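Memstead Household Vocabulary List
Data card and read-me

Maintained by the Memstead Language Office
Last revised 26/07/2020

Summary

The Memstead Household Vocabulary List is a collection of 700 everyday words for things kept, used or stored in the home. Each word is given with a short definition, a sample sentence and a note on regional use. The list was prepared for adult learners of English and for the teachers who work with them. It may also be of use to editors of beginner dictionaries and to writers of graded readers.

The list is supplied as 2 files. The first holds the entries. The second holds the notes on regional use, keyed to the entries by number.

Contents of an entry

Headword. The word in its singular form, unless the plural is the usual form (scissors, tongs).

Level. A number from 1 to 4. Level 1 words are expected of a new learner; level 4 words are expected of a learner who can already read a newspaper.

Definition. A single sentence written with level 1 and level 2 words wherever possible. Where a harder word could not be avoided, it is marked with an asterisk and has an entry of its own.

Sample sentence. Written for the list and not taken from any published source.

Room. The part of the home with which the word is most often linked. An entry may name more than one room.

Variant. Other words in common use for the same thing, in order of preference.

Sources and method

Words were gathered from classroom notes lent to the Office by teachers in Memstead and Brenance. Candidate words were sorted by room and checked for overlap. A word was kept when it appeared in the notes from both towns, or when the editor judged it necessary to define another entry.

Definitions were drafted by the editor, Gorazd Vlachou, and read by a second person before release. Disagreements over level were settled in favor of the lower number. Brand names that have passed into general speech were left out, even where learners are likely to hear them.

Regional notes reflect the usage of the two towns only. They should not be read as a statement about American English as a whole. The notes on "faucet" and "spigot," and on "skillet" and "frying pan," were rewritten for this version after comments from teachers in Brenance.

Known limits

Kitchen words are heavily represented. Words for tools, yard work and heating are thin, and words for the care of infants are nearly absent. Several container words (flask, bottle, jar, canister) have definitions that lie close together, and learners may need further help to tell them apart.

The level numbers have not been tested against learner results. They should be treated as editorial guidance.

Spelling follows American practice throughout. No guide to pronunciation is included.

Suggested classroom use

Teachers may present the entries by room or by level. The Office recommends presenting container words as a group, with a picture or with real items on a table, before the printed definitions are handed out. Learners should be allowed to name an item in their own way first.
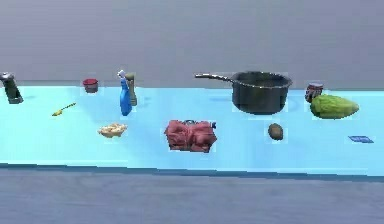

Terms of use

The list may be copied and adapted for teaching without charge. Printed copies should carry the name of the list and the date of the version used. Requests to include the list in a product offered for sale should be made to the Office in writing.

The Noklow edition, prepared under the earlier Pavlović agreement, uses a different numbering of entries. Its regional notes cannot be combined with the files described in this document.

Corrections

Corrections should give the entry number, the present wording and the wording proposed. Those received before the end of August will be considered for the next version. Proposals for new words should include a sample sentence and a suggested level.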